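Resources > Kitchen > Tableware > Flirnis plates and racks

Print this page | E-mail this page

Flirnis plates and racks: README

Flirnis is a set of 224 photos of everyday tableware being put away, stacked or left to drain, with a short written note for each photo. The tableware is mostly plates, with some bowls and mugs. The notes say which pieces are in the photo, what color they are, and where they are resting. It was put together by Lina Fakhoury and Senan Dolan for Cametetti, which plans small kitchens for shared housing.

Please read the section on color names before you use the notes. Most of the mail we get is about that.

What is in the folder

photos/ holds the pictures, one per file.
notes/ holds a plain text note for every picture, with the same base name.
colors.txt is the list of color names we allow.
changes.txt is the list of corrections, newest first.

Of the 224 photos, 141 show plates in or next to a dish rack. Another 60 show shelves and cupboards. The rest are stacks on tables and counters, plus a few drawers that Senan wanted kept in.

Where the tableware came from

Rima Atallah bought most of it secondhand. The rest was lent by people at Geraghty, the housing office we share a hallway with. We asked for things that get daily use, so expect scratches and marks. There is some ceramic, some enamel and a good deal of light, matte plastic in soft colors. Glass was left out of this version. Patterned pieces were left out too, except for one bowl with a blue stripe that got in early and already had its note written.

How the notes are written

Each note has four lines: item, color, position, remarks. The remarks line can be blank. A note can run to 200 words, but few come close. Write "upright" for a plate standing on its rim and "flat" for a plate lying on its base. If a plate is flat, add "face up" or "face down". Do not write "clean" or "dirty". You can write "marks on surface" if there are marks.

A plate that is partly hidden still gets its own entry. In a full rack that will be most of them. If only a rim can be seen, write "rim only" and give the color of the rim.

A stack gets one entry unless the plates in it are different colors. Mugs on hooks are "hanging". We used to have a separate word for mugs turned over on a shelf, but it was dropped in May and those notes now say "face down" like everything else.

Color names

There are two blues, two greens, one pink, one cream, one purple, one gray, and white. We tried a longer list and the three people writing notes could not agree with each other. Eoin Ó Ceallaigh went through all of the rack photos twice, once in the morning and once under the kitchen light at 9 p.m., and changed his mind on 60 of the 141. The short list was his suggestion.

Beige and off-white both go under cream. Navy and purple were the hard pair. Several of the dark plates look like one or the other depending on the lamp, and the rule is now to write "purple" and put "could be navy" in the remarks. If you need a firm color for those, this set will not give it to you.

Using it

You may print the photos, copy the notes, and use both in teaching or in your own layouts. Credit "Flirnis, Cametetti". If you fix a note, send us the old line and the new line. Diarmuid Keane makes the changes and is usually a few weeks behind.

The photos do not have a ruler in them. Plates near the front of a photo look bigger than plates at the back, so please do not take sizes from them. Nostance has used an earlier copy to draw up rack sizes and had to start over with a tape measure.

Known problems

Some notes list plates from the front of the rack to the back and others go back to front. We settled on front to back halfway through and have not redone the old ones. The remarks line is sometimes in the wrong place. Two shelf photos have the same note, and one of those notes is wrong. Shadows on pale tabletops have been written up as "marks" at least once, which Diarmuid is correcting as he finds them.

This site uses cookies to remember your print settings. Accept | Manage cookies

Rack photos: how to write the note

Rack notes take longer than any others, and most of the corrections we receive are for them. Start with anything outside the rack, then do the rack from front to back. For the one below, the first entry is the pink plate, flat, face up, on the tabletop to the left of the rack, and its remarks line can mention the small smudges and darker flecks. The mint-green plate at the front of the rack comes next and goes under the lighter of the two greens. It is the only one in the rack with its whole face showing, so the raised rim and recessed center can be noted there. Everything behind it is "rim only", upright, and the order going back is blue, purple, cream, then blue, purple, cream again. Give each of those its own entry even though the colors repeat. Both purples get "could be navy". The two blues are not quite the same shade, and if you cannot decide which name fits, pick one and say so in the remarks. The rack itself goes in as "wire, silver" with no color name from the list.

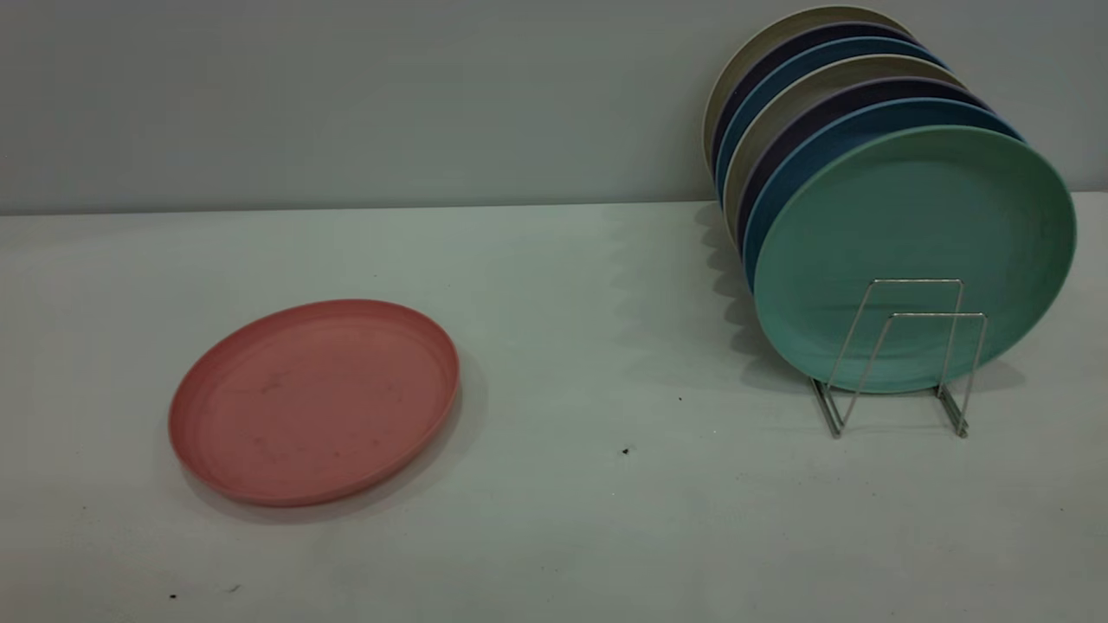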